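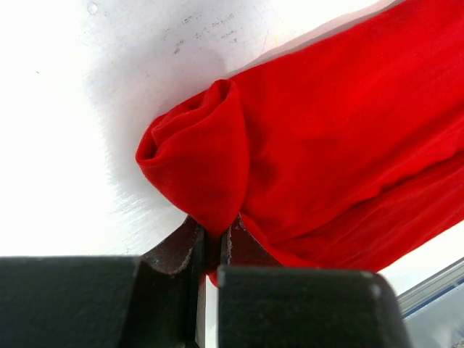
4. Setting up the sound and the live stream for Sunday Mass

This section covers the Fultow mixer in the sacristy and the streaming box beside it. It assumes the microphones have already been fitted as in section 3. Allow 40 minutes the first time.

Before you start

The sacristy cupboard must be unlocked and the wall switch marked Falcão turned on. The switch feeds the mixer, the streaming box and the hearing loop together. If the loop is needed for a weekday service, leave the switch on and turn off the streaming box by its own button.

Caution: turn the main volume fully down before switching on. The speakers over the side altar are old and a loud thump can damage them.

4.1 Starting the mixer

1. Turn the main volume fully down.
2. Press the power button at the back of the mixer and wait for the green light.
3. Press Recall, then 11. This loads the parish settings for a spoken Mass. For a Mass with choir, use 15.
4. Ask someone to read a few lines at the lectern in a normal voice.
5. Raise the main volume slowly until the reading can be heard clearly in the back pew.
6. Repeat at the altar and the presider's chair.

Note: do not save over settings 11 or 15. If you change something and lose track of it, press Recall and the number again.

4.2 Connecting the stream

1. Switch on the streaming box. It takes a few minutes to find the network.
2. When the display asks for a code, enter 2255 and press OK.
3. Choose Plellotbridge from the list of channels. The other entry, Brameo, is the test channel and cannot be seen by parishioners.
4. Check that the sound bars move when someone speaks. If they stay flat, the lead from the mixer is probably in the wrong socket — it belongs in the one marked Line, next to the headphone socket.
5. Press Go Live ten minutes before Mass begins.

Caution: once the stream is live, every open microphone can be heard at home. Keep the presider's clip-on microphone muted until the procession has set off, and mute it again as he leaves the sanctuary. Do not stream confessions or private conversations under any circumstances.

4.3 Closing down

1. Press End Stream and wait for the word Finished.
2. Turn the main volume fully down, then switch off the mixer.
3. Put the clip-on microphone back on its charger.
4. Turn off the wall switch and lock the cupboard.

Funerals and baptisms are streamed only if the family has asked for it. Requests go to Josué Guimarães at the parish office by Tuesday of the same week. Recordings stay on the streaming box until they are deleted by hand; see section 6.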